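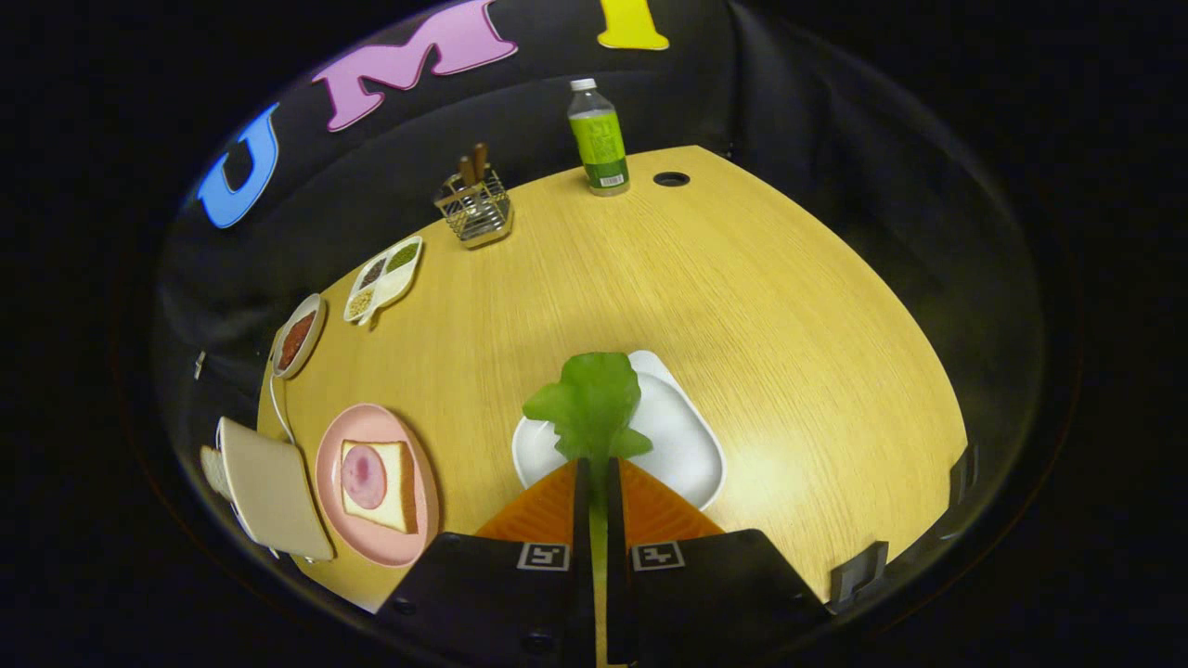 Schinkenbrot mit Salat, das bis mittags hält

Zuletzt überarbeitet: 6. Juli 2026

Ein belegtes Brot zu machen kann jeder, so wie auch jeder einparken kann. Die Ergebnisse stehen dann in der Gegend herum. Wer seins nicht um halb zehn als feuchten Lappen aus der Dose ziehen möchte, liest weiter.

Was man braucht

2 Scheiben Weißbrot
1 Scheibe Kochschinken
1 Blatt grüner Salat, gern ein krauses
1 TL rote Paste nach Geschmack (Paprika, Tomate, Ajvar)
Butter
Körner, wer sich das nicht ausreden lässt
2 Teller

Der zweite Teller ist kein Luxus. Auf den einen kommt das Brot, der andere bleibt für den Salat, der sonst auf die Krume tropft, bevor überhaupt etwas gebaut ist.

So geht es

1. Salatblatt kalt abspülen, kräftig schütteln und trocken tupfen. Dann noch einmal tupfen, denn beim ersten Mal war es gelogen. Den Stiel dranlassen, bis alles andere bereitliegt, man hat dann etwas zum Anfassen.

2. Beide Brotscheiben bis an die Rinde buttern. Butter hält Wasser ab, das ist hier ihre Hauptaufgabe. Margarine geht auch, schmeckt aber nach Margarine.

3. Schinken auf die untere Scheibe legen. Runder Schinken auf eckigem Brot lässt immer Ecken frei, und keine Geometrie der Welt ändert das. Wen es stört, der halbiert die Scheibe und legt die Hälften mit der geraden Seite nach außen.

4. Paste auf den Schinken streichen, nie direkt aufs Brot. Ein Teelöffel reicht. Zwei laufen beim Zubeißen hinten heraus, vorzugsweise auf helle Hemden.

5. Stiel abbrechen, das Blatt einmal falten und auflegen. Ein paar Kürbiskerne oder Leinsamen darüber, falls gewünscht. Sie fallen ohnehin heraus.

6. Zweite Scheibe drauf, mit der flachen Hand kurz andrücken, diagonal schneiden. Rechteckig geht auch, sieht aber nach Kantine aus.

Zum Mitnehmen

In Butterbrotpapier wickeln und kühl stellen. Ohne Kühlung lasse ich den Schinken im Sommer weg. Für den Zug nach Vollau packe ich den Salat getrennt ein und lege ihn erst unterwegs auf, unter den Blicken des ganzen Abteils.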